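I finally made it over to the Clovia building to see the new demo corner, and I'm glad I did! Marietjie Sithole has been fussing over that spot for 19 evenings (her count), and it opens to the rest of us in September.

She started with the backdrop. The old wall was covered in flyers and tape marks, so up went black fabric, and then came a long debate over whether to iron it. Ironing lost. Lộc Đoàn took care of the table and spent $97 of the $150 they'd been given, then handed back the change -- I was impressed.

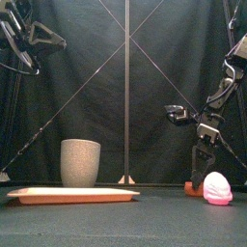
Around the Building

I like how calm it feels with the black curtain behind that dark gray tabletop. My own desk could learn something. Lộc wanted a lighter top, by the way, and still brings it up.

Doors open at 6 in the evening, and there's room for 15 people if we all squeeze in a little. Put your name on the sheet by the stairs if you want a spot. Marietjie says she could use a hand with chairs too -- come a bit early and find her. I'm bringing lemon bars, and somebody please bring napkins this time!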